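Translated crime fiction and the problem of the second draft

A crime novel has two timetables. One is the order in which events took place: the quarrel, the poisoning, the moved car. The other is the order in which the reader is told. Most of the craft lies in the gap between the two, and most reviews of translated crime fiction have nothing to say about it. They say the prose is "smooth" or "a little stiff" and move on to the plot.

My argument is that smoothness is the wrong test for this genre. A crime translation should be judged first on whether it keeps the clues at the volume the author set. A translation can read well on every page and still fail at this.

Take a simple case. Many languages allow a speaker to mention a friend, a neighbor or a doctor in a form that shows whether the person is a man or a woman. English nouns mostly do not. Other languages have pronouns that hide what English pronouns show. A writer who wants to keep a caller's sex unknown for 200 pages may be able to do it in the first language without any effort. The translator has to do it with "the caller," "whoever it was," and a good deal of reworked syntax. After the third "the caller," an alert reader knows that something is being held back. The original reader did not know that. The clue has been turned up.

The opposite fault is more common and gets less notice. A witness in the original uses the formal "you" with her brother-in-law in chapter two and the informal one in chapter nine. In English both come out as "you." The affair, which the author planted with one small word, now arrives from nowhere. Reviewers call this a weak ending and blame the author.

I started keeping notes on this while reading The Lachance Inventory by Ans Kramer, in Kirsten Pelletier's English version. The book is a slow procedural about a dead auctioneer and a list of household goods. Its solution depends on a storage unit being described twice, once by a detective and once by a cousin who should never have been inside it. In both passages the same odd term is used for a kind of folding screen. Pelletier keeps the term identical in the two places. In the first it reads slightly wrong, because a Rotterdam detective would hardly use it in conversation. She let it read wrong. I think that was the correct decision, and I have seen it listed as an error by two reviewers who evidently did not connect it with page 126 of the same book.

Compare the older translation of Kramer's first novel, Grurnine, which was done by another hand and is out of print. The English is more pleasant. Sentences are varied, repeated nouns are swapped for synonyms, and the dialogue moves. It also wrecks the solution. Kramer has the killer describe the weather on the night of the murder with the same phrase the dead woman used in her last letter. In the English the letter has "a low, dirty sky" and the killer has "overcast, filthy." Any editor would call that good style. The inspector then makes his arrest on the strength of a match that does not exist on the page.
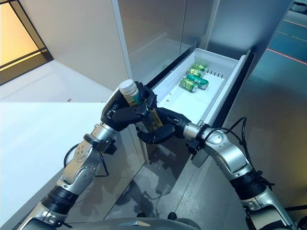
Two hands on one bottle, at the open refrigerator drawer.

The usual defense of the pleasant version is that readers will not notice such things. This is true of any given reader and any given clue. It is not true of the book as a whole. A reader who misses every clue separately still has a sense, at the end, of whether the solution was owed to her. Kamrul Paul, who has edited crime lists in two countries, calls this the ledger. I find the word useful. Each planted detail is an entry, and the last chapter has to balance.

Paul's practice is to ask the translator for a clue sheet before the sample chapter is even discussed. The sheet lists every detail that the solution calls on, with the page where it is planted and the exact wording. For a book of ordinary length he expects 39 or so entries to be argued down to a smaller number that really carry weight. The copyeditor gets the sheet too. That last step is the one most houses skip, and it is where the damage is done, as copyeditors are trained to remove repetition. A repeated phrase in a crime novel may be the only evidence there is.

There are real objections. The first is that a clue sheet treats a novel as a machine, and that good crime writing has moved away from puzzles. I accept the second half. Much current work cares more about the town, the marriage or the police budget than about the train schedule. Kumiko Noguchi's Gosent books barely have solutions at all. In the third one the guilty person is named in the opening paragraph, and the remaining chapters concern a pension dispute. Yet even there the order of telling matters. Noguchi lets one character call the harbor by its old name until her husband is dead, after which she uses the new one. It solves nothing. It tells the reader when the marriage ended. A translator who levels the two names for the convenience of foreign readers has removed a chapter's worth of information to save a footnote.

The second objection is about money, and I have less of an answer to it. Translators on crime series are often paid by the word and given short schedules, so that book five can be in the stores before the television version. A translator with 60 working days cannot read a novel twice before starting it. Some start without having read it once, and a few prefer this, on the ground that it keeps the suspense fresh in the English. I have heard this said by people whose work I admire. I still think it is bad practice. A translator who does not know who did it cannot know which adjectives are load-bearing. She can go back at the end and repair, but repair is a second draft, and the schedule does not have one in it.

The third objection came from Bríd Costello, in reply to an earlier and shorter version of this piece. She translates both crime and poetry and thinks I have drawn the line in the wrong place. Her view is that exact repetition can be just as loud in English as the clumsy "the caller" is, since English readers are taught to hear repetition as either a blunder or a signal. Keeping the phrase word for word may turn the clue up as much as changing it turns it down. Her solution in Grosteo, the one standalone thriller she has done, was to spread small harmless repetitions through the whole text so that the important one would not stand out. She added these herself. They are not in the original.

I did not like this when I read her letter and I went back to the book expecting to dislike it more. I had read it the year before and had not caught a single one of the additions. I had also failed to guess the killer, and had felt at the end that I should have.

So I would amend the rule. The translator's duty is to the volume of the clue, and the wording is one way of setting it. Where the same words give the same volume, they should stay the same, however awkward. Where they do not, something has to be added or taken away, and the publisher should be told what. A note at the back of the book would do. Costello offered to write one for Grosteo and was turned down on grounds of length. The published edition has six blank pages after the acknowledgments.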